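Gistari Two-Arm Kit: Frequently Asked Questions

Last updated 25 November 2023

These are the questions we get most often by email and through the order form. If yours isn't covered, write to support and Dela Abubakari or someone on her team will answer.

What comes in the kit?

Two arms, two grippers with one set of fingers each, a head camera, two wrist cameras, the cables and the power supply. The control software is a download. The table clamp is sold separately, as is the rolling base.

Do I need to know how to program?

For the basic jobs, no. You guide the arms by hand through the motion, save it, and play it back. If you want the kit to deal with things that move around between runs, you will need someone who can work with Python.

How much does it cost to rent?

Rental is $489 a week, with a minimum of three weeks. Shipping both ways is included inside the lower 48 states. If you decide to buy within the rental period, four weeks of rent can be taken off the price.

Can it handle cloth?

Yes, within limits. Small items such as towels, T-shirts and napkins are fine. Thick coats and full-size bed sheets are too much for the standard arms. For bedding, look at the Bedness add-on, which has longer arms and wider fingers. Cloth is also the hardest thing to repeat exactly, so expect to record more runs than you would for a box or a cup.

Which fingers should I use on furniture and fabric?

The narrow tapered ones. They get in beside a cushion or along an edge where the wide pads won't fit. Start with the grip force on the lowest setting and go up one step at a time. On woven upholstery, keep the tips from dragging across the surface under load or they can pull a thread.

What do the cameras see while it works?

The head camera covers the work area and normally has both grippers in view. Each wrist camera looks out along the fingers of its own gripper, so you can see what the tips are lined up with. The software shows all the views side by side and records them together. 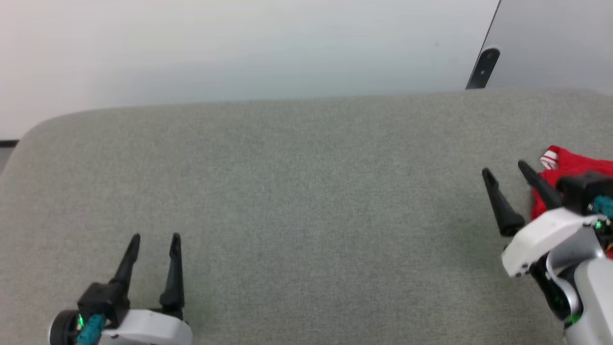
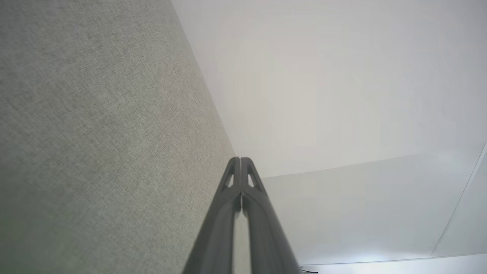 Can I turn off a camera I don't need?

You can, under Settings, then Views. Turning one off makes the recordings smaller. Keep in mind that a program trained with the wrist views on will not run properly with them off, so decide before you start recording.

Does lighting matter?

Even room light works best. Pale walls and white cabinets can wash out if a lamp or a window shines straight at them, and the software may lose the edge of whatever is in front. Close the blinds or move the lamp. Changing the exposure setting helps a little, but fixing the light helps more.

How much space does it take?

Allow 9 feet by 9 feet with nobody inside that area while the arms are powered. The rolling base fits through a standard interior door.

Is it safe around people and pets?

The arms stop when they meet resistance, but they can still pinch. Keep hands, hair and animals out of the work area and keep the stop button where you can reach it. The kit is not sold for use by children.

Will it work with the Vastuvetti software?

Yes, version 3 and later. Install our driver first and then add both arms from the Vastuvetti device list. If only one arm shows up, unplug both, plug in the left one, wait for it to appear, and then plug in the right.

Can I use Yatsenko fingers on your grippers?

They fit the mounting block with the adapter plate. We don't stock the plate, and damage caused by other makers' fingers is not covered by the warranty.

How often does it need service?

Check the finger screws every week and wipe the camera lenses with a dry cloth. Look over the cables where they enter the wrist, which is where most wear shows up. Replacement cables are in the parts store.

What is the return policy?

Unused kits can be returned within four weeks for a full refund. Opened kits carry a restocking fee, which is listed on your invoice. Orders placed in November ship in the order we receive them, and we send a tracking number when the box leaves our building.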